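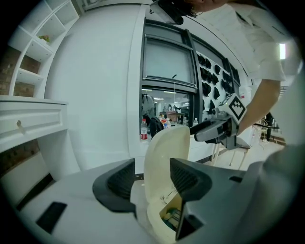 By a contributing writer, Calamton
Sat 23 May

When I started on the cleaning side at Goler, the job was a trolley, a radio and a round of rooms you knew so well you could do them half asleep (and on some mornings I'm afraid I did). I loved it, mostly. My knees didn't. So when the firm told us in March that part of our week would now be spent with a pair of grippers, teaching machines how ordinary jobs are done, I was among the first to put my name down, and I have been turning it over in my mind ever since.

You hold one in each hand and you get on with it. Lids, lavatories, cupboards, all the small things a house asks of a person. It is slower than using your fingers and a good deal more tiring in the wrists, but there is a pleasure in it too, because you find out how much you know. I had never once thought about how I take hold of a lid until I had to do it with two ribbed fingers and a bit of patience!

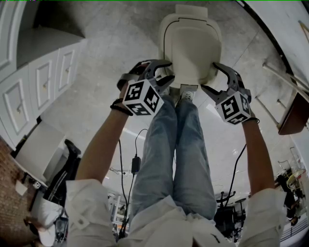 What I want to say to the managers, kindly, is that this knowledge came from somewhere. There were 29 of us on the Kiltard contract, and between us we had learnt every awkward hinge in the building. If a machine is one day to do the bending and scrubbing, I shall wave it in with real gladness. But I'd like the people who taught it to be kept on, paid properly for the teaching, and asked now and then what they think. An extra £700 a year was mentioned at one meeting and hasn't been mentioned since.

My younger workmates worry more than I do, and I understand why, with rent to find and years to go. I tell them to ask for the training in writing, and to ask again the following week.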